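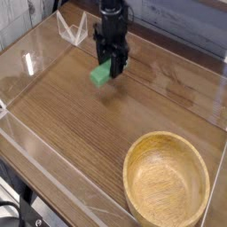

Un petit bloc vert au-dessus du plateau en bois. Le bol rond attend à droite.

Accueil > Juniors > Les choses de la maison > Le bois

Nous utilisons des cookies pour mesurer l'audience du site. Accepter – Refuser – En savoir plus

Le bois, les blocs et le bol : pourquoi ça fait des lignes ?

Par Lucrezia Colombo

Regarde ta table. Ou le parquet. Ou une vieille planche à découper. Il y a des lignes, non ? Des claires, des foncées, serrées ou pas. Ça s'appelle le fil du bois. Et ça raconte la vie de l'arbre !

D'où viennent les lignes

Un arbre grandit en hauteur, ça tout le monde le sait. Mais il grossit aussi. Chaque année, une couche neuve juste sous l'écorce. Au printemps il pousse vite : bois clair. En été, plus lentement : bois foncé. Puis pause l'hiver. Une bande claire + une bande foncée = un an. Si on coupe le tronc comme un saucisson, on voit des ronds, les cernes. Si on le coupe dans la longueur, les ronds deviennent des lignes. Parfois bien droites et très fines, comme sur le plateau de la photo. Parfois toutes tordues, surtout près d'un noeud.

Un noeud, c'est quoi ? L'endroit où partait une branche. Voilà.

Et le bol alors ?

Pour faire un bol rond il y a une machine, le tour à bois. Le morceau tourne très vite, la personne approche un outil coupant et les copeaux volent partout. Partout partout. Dans l'atelier de Fahad Satti, tourneur, on en retrouve dans les chaussures. D'abord on arrondit l'extérieur, ensuite on creuse. Après, ponçage. Longtemps. Et pour finir on peut mettre de l'huile ou de la cire, ça protège et ça fait souvent ressortir la couleur.

Pas touche au tour sans un adulte, évidement.

Le bois n'a pas qu'une couleur. L'érable est très clair, le noyer brun foncé, le hêtre un peu rosé. Avec le temps ça change encore, la lumière fait jaunir certains bois. Pousse un cadre resté longtemps au même endroit sur un meuble : il y a peut-être une marque dessous.

Pourquoi un bloc fait une ombre floue

Autre chose à regarder sur la photo : l'ombre du bloc vert. Elle n'est pas nette. C'est parce que le bloc est en l'air. Quand l'objet touche la table, son ombre est collée à lui et le bord est bien dessiné. Quand on le lève, le bord devient mou. La lampe n'est pas un point minuscule, elle éclaire depuis plusieurs endroits à la fois, et tout ça se mélange au bord de l'ombre.

À toi : l'expérience du bol

Il te faut :
- un bol pas trop profond
- 2 petits blocs ou 2 gommes
- une lampe
- une table, en bois si possible

Allume la lampe, éteins le reste. Pose un bloc, regarde l'ombre. Lève-le doucement. Encore. À quel moment elle devient floue ? Ensuite mets-le au-dessus du bol : l'ombre se déforme parce que le fond est courbe. Essaie aussi avec la main, c'est rigolo. Le dimanche soir, quand il fait nuit tôt, c'est parfait.

Et les parois transparentes ?

Il y en a autour du plateau. La lumière passe à travers mais les bords, eux, brillent : une partie de la lumière voyage dans la plaque et resort par la tranche. Prends une règle en plastique transparent et regarde-la par le bout. Pareil !

Petits mots à retenir
Fil : la direction des lignes du bois.
Cerne : l'anneau d'une année.
Tranche : le bord étroit d'une plaque.

À lire aussi
- Pourquoi les ombres s'allongent le soir
- 16 objets en bois à trouver chez toi
- Le verre, du sable fondu ?
- Comment on compte l'âge d'un arbre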